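COMMUNIQUÉ DE PRESSE

Skulport, 17 octobre 2022

Bras doseur Valente : on arrête tout, on vous explique, et on reprend à la main

Bonjour à toutes et à tous,

Je m'appelle Danai Mitsotakis-Vlachou, je dirige la maison de thé Kevwood, et d'habitude c'est une agence qui écrit ces textes à ma place. Cette fois j'ai préféré m'y coller moi-même, vous me pardonnerez les tournures un peu libres (l'agence a relu, elle a soupiré, elle a laissé passer).

Alors voilà. Depuis le mois de mars, notre atelier de Skulport utilisait un bras robotisé, le Valente, pour doser les thés en vrac et remplir les sachets de nos mélanges. J'en étais très fière ! Je l'ai montré à tout le monde, aux clients, à ma belle-sœur, au facteur. Il pesait, il versait, il refermait, et pendant des mois il n'a presque rien demandé.

Et puis il y a eu l'incident. En pleine série, la cellule de pesée a commencé à dériver. Le bras croyait verser trop peu, donc il versait davantage, et comme il n'atteignait jamais la valeur attendue, il a fini par serrer un bocal plus fort que prévu pour le secouer. Le bocal a cédé dans la pince. L'arrêt automatique aurait dû se déclencher dès la première mesure incohérente, il a mis 9 secondes. C'est très long, 9 secondes, quand on est à côté d'une machine qui insiste.

Personne n'a été blessé. Notre équipe se trouvait derrière la barrière de protection, quelqu'un a frappé le bouton rouge, et le bras s'est figé à peu près au même moment que son propre système de sécurité. Il y avait du verre dans la zone de remplissage, et à partir de là je ne voulais plus prendre le moindre risque avec ce qui part chez vous.

Nous avons donc bloqué toute la série du jour, soit 1 354 sachets. Aucun n'est sorti de l'atelier. Ils seront détruits, y compris ceux qui avaient été remplis bien avant la casse, et oui, ça me fait mal au cœur, il y avait là-dedans un fumé que j'adore.

Par prudence, nous rappelons aussi plus de 700 sachets des deux séries précédentes, déjà livrés en boutique. Pour ceux-là, le problème est une question de poids : la dérive avait sans doute commencé plus tôt, et certains sachets ne contiennent pas la quantité indiquée. Si vous avez acheté un sachet Kevwood qui porte une pastille « dosage Valente » au dos, rapportez-le à la boutique, entamé ou pas, avec ou sans ticket. On vous l'échange ou on vous le rembourse, comme vous préférez.

Le bras est débranché et sa zone est fermée. La société Stinard, qui l'a installé et qui en assure la maintenance, a récupéré la cellule de pesée et les journaux de la machine. Leur première piste, c'est une infiltration de poussière de thé dans le capteur (le thé, ça se glisse partout, j'aurais pu leur dire !). Reste à comprendre le retard de l'arrêt automatique, et c'est ce point-là qui m'inquiète le plus. Tant que je n'aurai pas une réponse écrite, et un essai devant mes yeux sur 3 000 cycles sans écart, le Valente restera à l'arrêt. Je n'ai pas de date à vous donner et je ne vais pas en inventer une.

En attendant, les mélanges se préparent à la main, comme avant, bocal par bocal. On va moins vite, forcément. Les commandes en ligne passées cette semaine partiront avec quelques jours de retard, les boutiques seront servies en premier, et les ateliers de dégustation sont maintenus aux horaires habituels. Si vous passez nous voir, il y aura du thé de prêt et je répondrai à toutes vos questions sur le rappel.

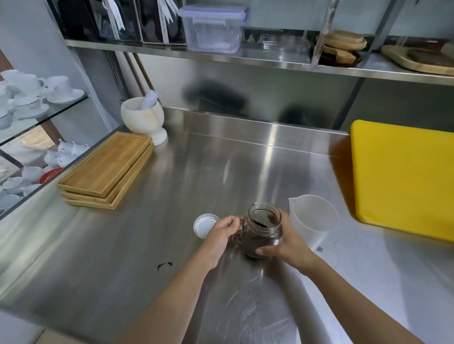

Pour les journalistes, je suis joignable directement à l'atelier de Skulport, demandez Danai. Je vous enverrai volontiers le rapport de Stinard dès que je l'aurai reçu.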